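Keep or drop the blurry wrist camera episodes?
Posted in: Robot learning, small setups

Hacer Dönmez
26 April 2026

We are collecting demonstrations for a pick and place policy on a single arm. Two cameras, one fixed over the table and one on the wrist. The total so far is 1,034 episodes, all teleoperated, mostly by me and Carolina Paiva, who shares the bench.

I finally went through the wrist video properly and 37 of the episodes are out of focus from start to end. The overhead view in those same episodes is fine, and so are the joint readings. The Kimcombe training scripts don't complain about any of it. Carolina wants to keep them all. Her argument is that blur is "free augmentation" and the policy will come out tougher for it. I have heard this kind of thing before, usually from people who don't want to record again, and I would like to see a reason.

Typical wrist view from the bad group:
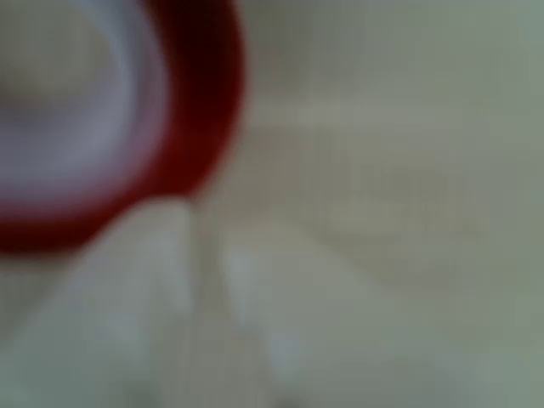 Wrist camera, one of the 37. Red object upper left, what I take to be the fingers below it.

I can't tell from that whether the fingers have the thing or are still coming up on it, and I know what the task was. So what is the network supposed to get from it? Has anyone trained with and without episodes like these and measured something? Please don't just tell me more data is better.

Custódio Brandão

More data is better though. 37 out of 1,034 is nothing, the model will average it out. We never cleaned anything at Meireles and our arm worked. Keep them and move on.

Teresa Teixeira

I'd want to know what "worked" means in the answer before mine. Worked on which objects, over how many tries, and compared to what?

Hacer, I ran something close to your test last July, on a smaller set. I don't claim it settles the matter. We had 300 episodes and a batch with the wrist lens badly out of focus. Trained once with the batch, once without, same seed, same number of steps. Overall success was too close to call. Where I did see a gap was at the grasp. The policy trained with the blurry batch closed early more often. My guess is that it had learned to lean on the overhead camera when the wrist view was mush, and the overhead camera can't see depth well enough to time the close. One seed, so treat it as a hint.

On "free augmentation": people who add blur on purpose usually take a sharp picture and blur it by a random, limited amount. The sharp version is still in the set. Yours has no sharp version. Going by the one you posted, the red thing has no rim I could point to, and I couldn't mark the tip of the right finger if you paid me. If you want blur, add it in the loader, where you can turn it down.

What I would do:

Move the 37 to their own folder. Don't delete them, the overhead video and joint readings may be useful for something else.

Check whether they were all recorded in a row. If they were, look hard at the episodes just before and just after. Focus can drift, and an "all or nothing" sort by eye will miss the half-bad ones.

Score sharpness per episode with something simple, like the variance of the Laplacian, but compare only episodes with the same table and lighting. A plain gray-beige background like yours scores low even when the focus is good. I have seen people throw out good data this way and feel very scientific about it.

Then train both ways, with more than one seed, and count early closes separately from total misses.

Florêncio Cordeiro

Agree with Teresa on most of it, less sure about the Laplacian. On our rig it flagged every approach over bare table and passed a lens with a smear on it. We ended up taping a small printed checker to the table edge and starting each episode with the wrist pointed at it. If the squares are mush, stop and fix the lens. It costs a couple of seconds per episode.

Also check that your lens has a locking screw and that it's tight. The Tutik mount we use doesn't grip the lens barrel at all, whatever the product page says.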